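Drulex side-panel bidet seat: review after one winter

Posted 25 April 2025 by Ásdís Ravn

I bought the Drulex in December for the small bathroom in our apartment in Unley. It cost 576 dollars from Sondow, plus 70 for delivery. The old seat was a basic plastic one that came with the toilet, so nearly anything would have been a step up. What I wanted was a heated seat, warm water, and controls on the side where I could find them without my glasses.

Fit on the bowl

Measure first. The Drulex comes in one length, and the maker's sheet only gives the distance from the bolt holes to the front rim. It says nothing about the shape of the bowl. Ours curves in a fair amount under the rim, down to a narrower base, and I had to lie on the floor to reach the nuts. There is a decent gap between the toilet and the wall on our right side, enough for an arm and a short wrench. With less room than that I would pay for a plumber.

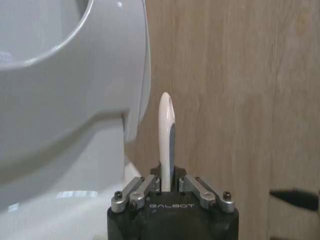
Controls and power

The buttons are on a long white panel at the left side of the seat. They are small, with tiny icons, and there are a lot of them. I use four. The labels are hard to read from a standing position but fine once you are seated, and after a week I was going by feel. My mother visited for 11 days and never got comfortable with them. A wall remote with bigger buttons would suit older people better.

The cable comes off the right side of the unit and goes to an outlet box on the right-hand wall. It is a thin white cable and does not stand out much. If your outlet is on the left, check the cable length before ordering. We already had an outlet in place. A friend who did not was quoted almost 2,000 dollars for electrical work and tile repair, and she gave up on the idea.

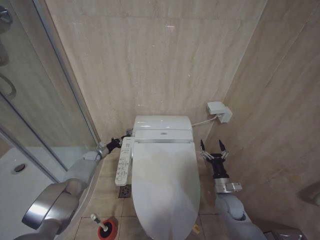 Seat and lid

Both are glossy white plastic. The ring has a raised outer lip with a step inside it. It looks neat, but the step is where dust and cleaner collect, so you need to run a cloth along it. The gloss shows streaks under a bright light. I wipe it with a damp cloth and then a dry one – no powder, no rough sponge.

Seat heat has three settings. The lowest was enough for us even on cold mornings. The lid closes slowly by itself and has not slammed yet. There is a little side-to-side movement in the seat if you shift your weight, and tightening the bolts reduced it without curing it.
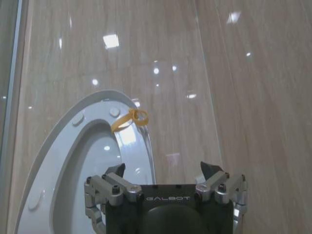 Small parts

The little gray bumpers have stayed put. My last seat, an Østergaard, lost one in the first month. Water pressure is good on the middle setting and too strong on the top one. The warm water runs out after less than a minute, then turns lukewarm. The deodorizer is weak and I have switched it off.

The manual is poor. It has two pages on installation and nine on warnings, and the diagram for the water valve is printed too small to follow. Sondow answered my email the next day with a clearer copy.

I would buy it again at this price, mainly for the heated seat. Four out of five.

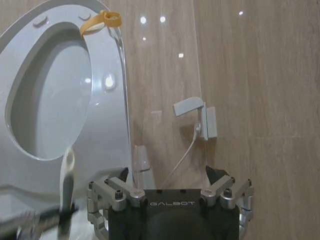 Gray bumpers along the edge of the seat, with the wall bracket to the right.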